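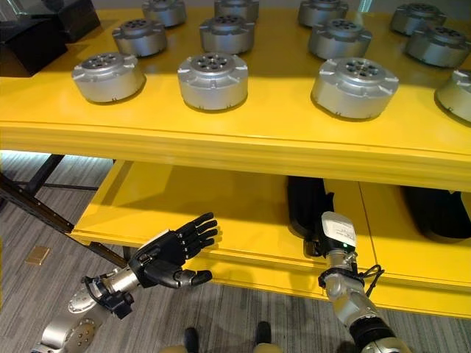

*Posted to hurnuvero-stores by the Tudlow parts room, Thursday, April 21, 2022*

Re: [hurnuvero-stores] where does everything go on the yellow shelves

Quick one before the van goes, sorry for typos. Answering in pieces below the quotes.

> Hi all, Gonusgate here. We're getting the same yellow shelving you have and I'd like to set it up once and leave it. What do you keep on which level? Do you bin everything or let it stand loose? And do you label the shelf edge or the parts? We've got 51 part numbers to find a home for and one short wall. Also, is the Miranda sheet still the one to use or did that die.

Top level is the silver housings. Always. Standing up, ring of bolt holes facing the ceiling, in rows with a finger's gap between. We tried them in trays and people stacked the trays, so no more trays. Rows don't have to be pretty. You need to get a hand around each one without knocking the next, those lugs around the top catch on everything.

Black boxes go at the left end of the top, one behind the other. Same end every time please, whoever is on shift.

> Do you bin everything or let it stand loose?

Both. Metal stands loose, small stuff gets binned. Anything under 18 mm goes in a lidded tub, no exceptions, we lost half a day in August crawling around after spacers.

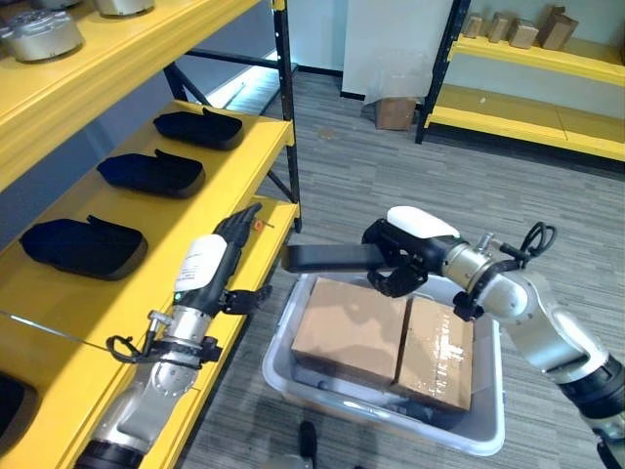
Labels, then. We do the shelf edge and skip the parts. The parts turn over too fast and the glue residue was a pain, and on the front edge a label gets read from standing height. Printed, black on white, big. Handwritten ones last a week. Give the level below the top to whatever is low and light — ours has the dark slipper-shaped pieces, laid flat in a row going back, and they leave plenty of headroom to see over. Don't put the label for that level where a wire can hang across it (we have a thin gray one running right along the front there, it needs clipping up, it's on my list). A light gray bin for the cardboard boxes is worth having too, boxes on the floor get kicked. Leave the black corner posts bare, tape on them peels.

> is the Miranda sheet still the one to use

Yes. It didn't die, it moved. Tab two is locations, tab three is counts. 2,922 lines in there now and plenty of them are junk from the old building so filter by site first or it crawls. Please don't sort tab three. Sombody sorted tab three.

> We've got 51 part numbers and one short wall

Tight but OK. Heavy things where you don't have to bend, slow movers lowest. If you're still stuck send me the list and the wall width and I'll sketch something, probably not before Monday.

Oh and order the labels now. Pack of 800 is the only size the supplier does and they're slow. We can lend you part of a roll if yours are late, it'd go on the Gonusgate run.

Still to do at our end: clip the wire, redo the labels on the lowest level, find the second lid for the washer tub. If it went to Gonusgate by mistake it's clear plastic with a chip out of one corner, I'd like it back.

— Tudlow parts room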